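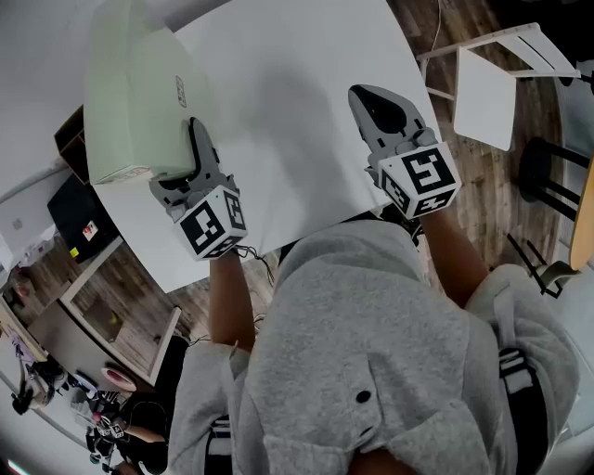 We booked the golf week in Skamanach ourselves this year instead of buying a package, and a few people from the club have asked how it went, so I am writing down the parts I remember.

There were five of us to begin with: me, Imke Rathjen, Xiuying Song, Dalva Guerra and Cauã Falcão. Cauã had to drop out before we paid for the flights. That made it simpler in the end, as four people is one tee time and one car.

The package we took last time included breakfast, three rounds and transfers. It was fine, but we ate in the same hotel dining room every night, and one of the rounds was on a course none of us liked. Imke wanted to see if we could do it for the same money on our own. We set a limit of 1250 euros each for everything except drinks and whatever people spent in the pro shop. Three of us came in under it. I did not, and that was my own fault, see below.

**Where we stayed**

Skatito is a small guesthouse on the road out of town, two stories, with parking behind it. The rooms are plain. Mine had a good bed and a bad lamp. Eyvindur Ingvarsson runs the place and plays off a low handicap himself, which helped a lot, because he called the course for us when the online booking would not take a group of four. Breakfast starts at seven. If you have an early tee time he will leave bread, cheese and a thermos of coffee on the counter the night before, but you have to ask by six.

Ask for a room at the back. The front ones get the delivery trucks.

**The car**

We rented from Figueiredo at the airport. It was 267 euros for the week with a second driver, and then they held a deposit on my card that I had not read about properly. It came back, but it took a while. Read that part before you stand at the counter with three people waiting behind you.

The bigger problem was room. Four golf bags and four suitcases do not go into a station wagon, whatever the website says. We folded down one rear seat and put Dalva's bag between the passengers for the drive in. After that we left the suitcases in our rooms and it was fine. 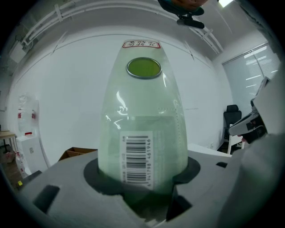

Golf bags slide in the back of a car more than you expect, and the road up to the course has a lot of bends. On the first morning Xiuying's sunscreen ended up inside one of my shoes with the cap off. For the next trip I am going to make a small block for the loose things, the same idea as the gray foam with the round recess that the green bottle is standing in. A piece of foam with two or three holes cut in it would fit beside the bags and hold the sunscreen and the water bottles upright. I have an old camping mat I can cut up and glue in layers.

**The golf**

We played three full rounds and one late nine. The course at Skamanach is not long, but the greens are small and most of them sit higher than the fairway, so you are often hitting to a flag with no view of the bottom of it. I left nearly everything short. Xiuying worked out on the second day that she needed one more club than usual on all of the uphill par fours and she beat the rest of us easily from then on.

The ninth is the hole I would go back for. It drops down toward the water and you can see the whole back half of the course from the tee. I made a seven on it the first time and a four on the last day.

Carts cost extra and you do not need one unless you have bad knees. It is hilly for the first five holes and then it levels out.

My overspending was a Kilis push cart. I had rented one at the course for two rounds and liked it so much that I bought one from the shop before the last round. It folds flat and the brake works. Getting it home meant paying for another checked bag – Imke had pointed this out while I was in line to pay. 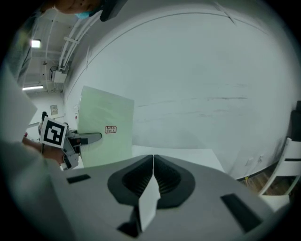 *A pale green board with its small red-bordered label.*

**Next time**

We are looking at April again, when the rates are lower and the course is quieter in the afternoons. It was windy on two of the days and we all wore every layer we had brought, so pack a hat. Cauã says he is in. Five people means a second car or a van, and I have asked Figueiredo for a price on both. I will add it to this post when they answer.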